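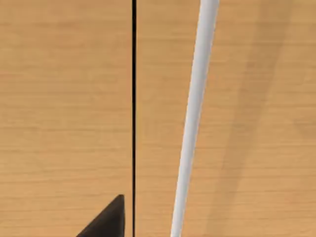
Honey-coloured grain, my favourite colour for anything in a house.

So the sourdough. I've been at it since August and I reckon I'm on loaf 101 by now (my neighbour Benedito Lopes gets the ugly ones, bless him, and he's never once complained). The starter came from my old boss Ermanno Serra, who handed it over in a jam jar with instructions on the back of a servo receipt. Feed it every morning, don't fuss. I fuss.

My big discovery this winter was flour. I'd been buying whatever was on special, then the bulk place in Provberg started stocking a stoneground wholemeal from Rekow and wow, what a difference in flavour! It drinks water like you wouldn't believe though. I went from 70 per cent hydration to something I stopped measuring, and the first go spread across the tray like a cowpat.

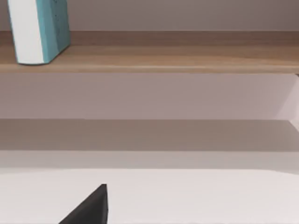
Anyway, I pulled the water back, gave it a longer rest in the fridge and put it in the oven at 7 in the morning while everyone was still asleep. Lovely ear on it, a bit dense near the bottom, gone by arvo tea with far too much butter and some of Mum's cumquat marmalade.

Next I want to have a crack at fruit loaf. Jullis does one with figs and fennel seed that I think about more than I should, and they charge like a wounded bull for it. If anyone's got a recipe that doesn't go gluggy in the middle, pop it in the comments please!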